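Minispiel "Fundgrube" in Surnatura: Wann zählt ein Gegenstand als geborgen?

Gefragt von Davina Carnegie
Kategorie: Minispiele und Partymodus
15.04.2021

Ich spiele den Partymodus von Surnatura zu zweit und komme in "Fundgrube" nicht über 2.000 Punkte. Laut Anzeige gibt es pro Gegenstand 500 Punkte. Manchmal wird der Wert aber sofort gutgeschrieben, manchmal erst am Ende der Runde, und gelegentlich gar nicht. Das Verhalten tritt auf beiden Controllern auf. Version ist die vom Juli, Schwierigkeit "Normal", Karte Paltesura. Gibt es eine feste Regel?

Antwort 1 (als hilfreich markiert)
von Magnus Dow

Ja. Gewertet wird der Zeitpunkt des Loslassens, das Greifen selbst bringt nichts. Der Gegenstand muss sich beim Loslassen vollständig außerhalb des Behälterrands befinden. Liegt er auf dem Rand, wird er als "offen" geführt und erst bei Rundenende geprüft. Rutscht er bis dahin zurück, verfällt der Wert ohne Meldung. Das erklärt alle drei Fälle.

Reihenfolge, die bei mir stabil funktioniert:

1. Zeiger mit dem linken Stick über die Öffnung bringen und stillhalten, bis der Schatten einrastet.

2. Greiftaste halten, dann erst anheben. Wer beides gleichzeitig macht, verliert den Gegenstand in der Hälfte der Fälle.

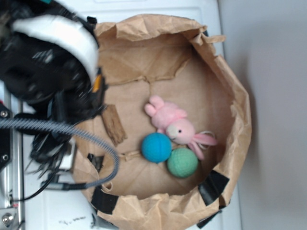
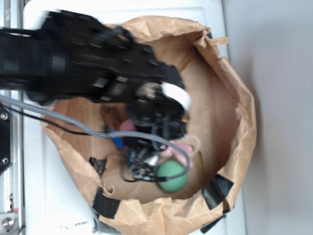 Papiertüte von oben, im ersten Bild mit rosa Plüschhase.
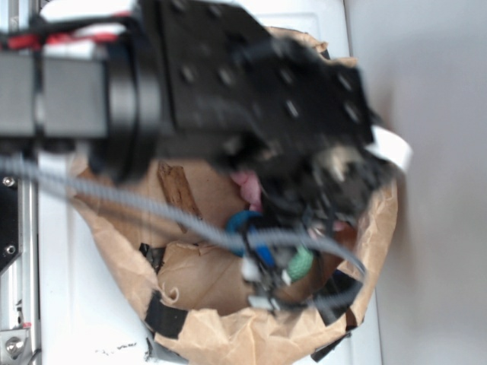
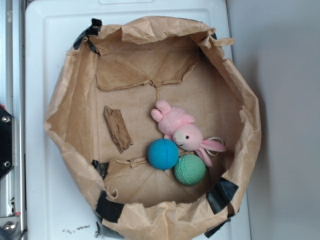 3. Seitlich ausschwenken und loslassen. Der Rand hat auf Paltesura eine größere Kollisionsbox als auf Kernidach, also etwas weiter ausholen.

4. Nicht auf die Zwischenanzeige achten. Sie wird verzögert aktualisiert.

Die Rundenzeit lässt sich nicht verlängern. Mein Bestwert auf "Normal" liegt bei 2.320 Punkten, der krumme Betrag kommt vom Zeitbonus.

Antwort 2
von Imrie

Bei mir lag es am Controller. Neu verbinden, dann ging es. Version weiß ich nicht mehr.

Antwort 3
von kellerkind_12

Ergänzung zu Antwort 1: Im Modus "Schwer" entfällt die Prüfung am Rundenende. Offene Gegenstände zählen dort grundsätzlich null. Außerdem teilen sich im Zweispielermodus beide Zeiger eine Greifsperre. Wenn der Mitspieler gerade hält, wird die eigene Eingabe verworfen und nicht gepuffert. Also abwechselnd greifen.

Kommentar von Davina Carnegie: Danke, die Greifsperre kannte ich nicht. Mit Schritt 3 wird jetzt sofort gutgeschrieben. Controller neu verbinden hat nichts geändert.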